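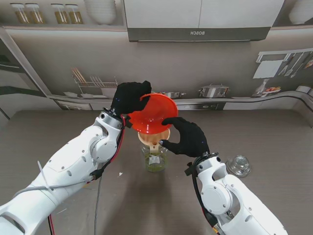
The week the left hand quit on us

Rosgate bench notes, September 2024

I promised everybody a gallery from the Pinda bench and then spent most of the week chasing a fault, so you're getting the fault too. Sorry, it's a long one for a page that was meant to be pictures!

If you've been following along, Pinda is our two-arm kitchen project, and the job we've been stuck on since August is filling a glass jar through a funnel. Two arms, two hands, and everything happening in a space not much bigger than a dinner plate. It's my favorite task on the list and also the one that has made the biggest mess.

What went wrong, short version: partway through a pour, the left hand stopped listening. The arm kept following its path, the right side kept doing its share, and the left fingers just stayed however they were when the signal dropped. It happened three times in 219 runs. The first time I blamed the fingers, the second time I blamed myself, and after the third I taped a note to the stop button and we quit running anything that needed both hands.

Two arms over one jar

The pour is the part I like watching (and the part I now watch with my hand on the button). Both gloves have to work over the mouth of the jar together, and if one lets go or locks up, the other can drag everything sideways. On the second stop the jar went over and rolled. It didn't break. I picked dry green bits out of my sleeves all afternoon, and I found more in my lunch bag the next day.

What bothered me wasn't the spill. I had reached in to catch the jar, and the arms were still live. Nothing touched me, but I had no business having my fingers in there, and I'd written the rule about it myself!

Getting set for a pour

Open left hand over the orange-red bowl, cream funnel in the right hand with the wide end up, and the jar standing between them with its lid off and green grains inside. I never had a single dropout at a moment like this one, with the hands well apart, and I should have noticed that a lot sooner than I did.
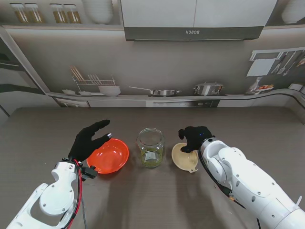

Reading the log

The log for the third stop was 1861 lines, and I read it on the couch with a bowl of cereal. Most of it is the two hands saying they're fine, over and over. Then the left one goes quiet, comes back, goes quiet again, and stays quiet. No warning, no error code, just gaps.

The gaps lined up with wrist angle. Every one of them came when the left wrist was rolled far over toward the jar, close to the end of its turn. So I powered everything down, rolled the wrist by hand to the same angle, and wiggled the connector. I could feel it shift in its seat. Some previous version of me had tied the cables down too short, and at full roll the tie was pulling on the plug.

The worse problem

A loose plug I can live with. What I couldn't live with was the arm carrying on as if nothing had happened. Our Esovel controller has a watchdog for exactly this, and it was switched on for the right hand only. I'd turned the left one off back in August while I was testing something with the glove unplugged, and I never turned it back on. That's on me, and it's in the incident sheet under my own initials.

It's now set to 100 milliseconds on both sides. If either hand goes quiet for longer than that, both arms hold where they are and the pour is over until a person clears it. I know a hold in mid-pour can still spill. I'd take beans on the floor.

What changed on the bench

The left wrist has a longer cable loop, and the tie sits farther down the arm so the plug can't feel it. The Hauser stop button moved to the front edge, where I can hit it without leaning over the table. There's a startup check that won't let the task load with a watchdog off, and I tried pretty hard to fool it.

I also made everyone (me included) practice letting a jar fall. Stand there, tip it, keep your hands back. It feels really silly and it's harder than you'd think - I flinched toward it every time but the last.

Still open

I haven't pulled the right wrist apart yet to see if it's tied the same way. It's never dropped out, but I did both arms on the same evening, so I don't trust it much. Slow runs only until that's done, and no pours with anyone's sleeves near the table.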